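The Basket Line
How a gift packing house brought robot arms to its benches, and what its packers do now

For most of its history, Skonero has packed gifts the way a family does at a kitchen table, only more of them. A basket is set down, lined, filled, wrapped and tied. The company ships preserves, tea, soap and baked goods for retailers that do not want to run a packing room of their own, and its reputation rests on baskets that look as though one person took care over them from start to finish.

In the weeks leading up to December, the building in Brestitz sends out as many as 3000 baskets a day. Each one has to be lifted from a stack, separated from its neighbor, checked for broken strands and placed square on the bench before anything can go into it. Packers call this "setting." It takes no great strength and very little time, and by the end of a shift it is the part of the job that people feel in their wrists.

Setting was the first task the company chose to automate. The decision was announced at a staff meeting at six in the morning, before the early shift, and it was received with the silence that such announcements usually meet. Skonero employs 279 people in Brestitz. Many had worked at plants where the arrival of new equipment was followed within the year by a shorter payroll.
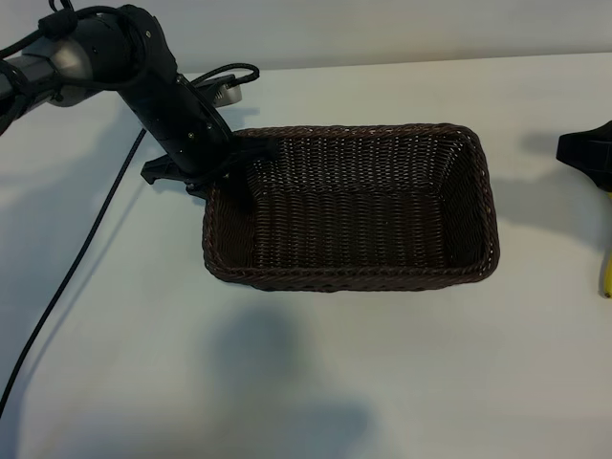

The company made two commitments in writing. No permanent position would be removed as a result of the project for as long as the current labor agreement runs, and packers would be paid at their full rate for any hours spent training on the new benches. The agreement also set out who may stop a machine. Any employee may do so, at any time, without asking a supervisor first.

Aiguo Deng had been a packer for ten years when the benches were installed. Deng is now one of 10 cell leads, a grade that did not exist before the project. The work is part teaching and part repair. A cell lead guides the arms through a grasp by hand, reviews the attempts that failed, and decides whether a basket style is ready to be handled without a person standing at the bench.

"I knew how to pick up a basket, but I had never had to say how," Deng says. "You go in over the rim, you don't squeeze, you let the wall give a little. I had done it that way for years and I could not have told you any of it."

Woven goods are a poor match for the kind of automation that has long served the bottling and carton trades. A carton is the same size every time. A woven basket bends where it is pressed, and two from the same stack can differ at the corner by the width of a finger. The supplier of the arms, an integration firm named Bondik, had worked chiefly with rigid plastic totes before taking the contract, and its first settings for grip force were far too high. Packers pointed this out on the first morning. The settings were changed that afternoon, and a packer has attended every technical review since. 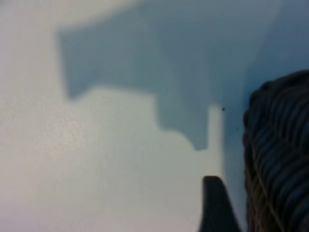 Lighting proved to be a longer argument. The engineers wanted brighter lamps over the benches so that the cameras would have more to work with. The packers, who share the room for eight hours at a time, did not. The compromise was a diffuse overhead light with a wide shade, which leaves softer shadows and is easier on the eyes. Several packers have since asked for the same fixture at the manual stations, and the company has agreed to install it along the north wall.

The results so far are mixed, and managers at Skonero are open about it. On a good shift, one bench sets 424 baskets. An experienced packer working alone can exceed that number in the first half of a day and will usually fall below it in the second. The arms are slow with tall handles and do poorly with anything made of loose willow. Those styles are still set by hand, and there is no date for changing that.

What has changed more clearly is the shape of the working day. Packers used to set, fill and wrap in one continuous motion at one station. Those assigned to the new benches now spend most of their time on filling and tying, which are the tasks most of them say they prefer. Reports of wrist pain from that group have gone down. Complaints about boredom have not, and a few employees have asked to go back to the manual stations. Their requests were granted.

There is also the matter of pace. A packer who sets her own baskets decides when the next one arrives. When an arm does the setting, a basket may be waiting before she is ready for it. The employee council raised this early, and the benches were altered so that nothing is moved forward until the packer presses a pedal. The change cost some output — more than Bondik had advised — and the company accepted the loss.

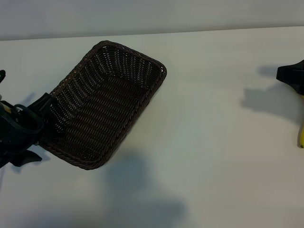 A gripper holds a woven basket by its side wall, with a second gripper across the table.

Oyelaran, a smaller packing house that handles floral and fruit orders, has sent two groups of its own employees to see the benches and talk with the people who use them. The visitors were given an hour with the cell leads and no managers in the room, an arrangement Deng had requested.

Deng expects to spend the spring on shallow trays, the next style on the list. The trays have no rim to speak of, and the packers have not yet agreed among themselves on the best way to pick one up.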